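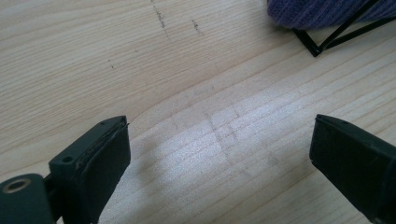
Farkside Wire File Organizer
by Pratoto
Black | Item 766 | $40

In stock, ships from our Tapia warehouse

We've carried a lot of desk organizers over the years and most of them are boxes with slots. The Farkside is built from thin black wire frames shaped like little houses, nested one inside another, and they rise to a peak so the whole thing looks a bit like a tent somebody drew with a ruler. We love it. It holds file folders upright and it looks great doing it, even when there's hardly anything in it (maybe especially then!).

The wires at the bottom sit flat on the desk, and the open build lets you see what you've filed without pulling it all out. Folder tabs stay readable from the front. Magazines work well too, and so do thin notebooks, sheet music, takeout menus and the mail you're going to open on Sunday. Very thick binders are too much for it, so if that's mostly what you own, look at the Grisholm shelf bins.

It's lovely on a pale wood top. Black wire against blond grain is a combination we keep coming back to, and you still get to see your desk through the rods. On a dark desk it pretty much melts away, and plenty of people will want exactly that.

What else fits

Files are what it's made for, but it has turned into a catch-all in our own office, and we think that's half the fun. Gloves go in it, and so do scarves. A knit beanie like the navy-blue one with the red K on the cuff can sit next to it on the table or get tucked in among the wires on the way through the door.
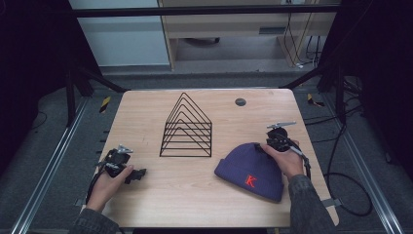 One reader asked whether wool would snag on the wires, after losing a good scarf to a cheap basket. We went over ours by hand and found no sharp ends, and our scarves have come out fine so far. A very loose knit will catch on nearly anything, so lift it out gently and don't drag it over the rods. If you ever get a Farkside with a rough spot, write to us and we'll swap it.

Setting it up

There's no assembly. Take it out of the box, pull off the paper wrap and set it down. We like it toward the back of the desk with the peak to the wall, but it's good from every side, so try it at an angle or out in the middle of a shared table.

For cleaning, a dry cloth along the rods does the job. A soft paintbrush is even better for the spots where the wires meet. If you use a damp cloth, dry it off afterward, and please keep it out of the dishwasher.

Heavier items should go toward the middle. Put one fat catalog at the far end with nothing to balance it and you'll want to move it over. Soft things can go wherever they land, half in and half out.
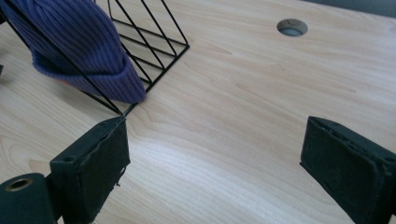

Sounds like a hat rack to me, one commenter wrote, and could you please make a taller one? We passed that along to Pratoto and they're interested! A tall version is planned for September, in the same black wire. The current height is 21 cm, and it'll stay in the range for anybody with a low shelf to fit it under.

Details

Material: steel wire, black finish
Height: 21 cm
Assembly: none
Use: indoors, on a flat surface
In the box: one organizer (files and hats are up to you)

Returns

You have 96 days to send it back, used or unused, in any box that fits. Refunds go to the card you paid with.

Goes well with: Farkside pen cup, Farkside letter tray, Grisholm shelf bins

Page updated June 2021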